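Mon 12 October

Spent the afternoon teleoperating the arm in the simulator. Honeylyn wanted 17 good demos of the glass pickup by the end of the day. I got 11, and threw out 7 more where I closed the gripper too early.

Going straight down works better for me than coming in from the side. I also slowed the controller to half speed, and my hands stopped overshooting. Anjani replays the keepers tomorrow.
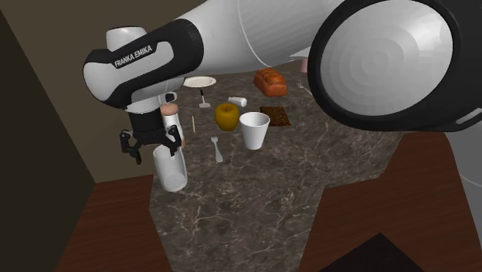 Butorier Robot Learning Club

The glass is close to the edge of the counter in this one, with a bottle-like container right behind it, so I try to line up the fingers before I drop any lower.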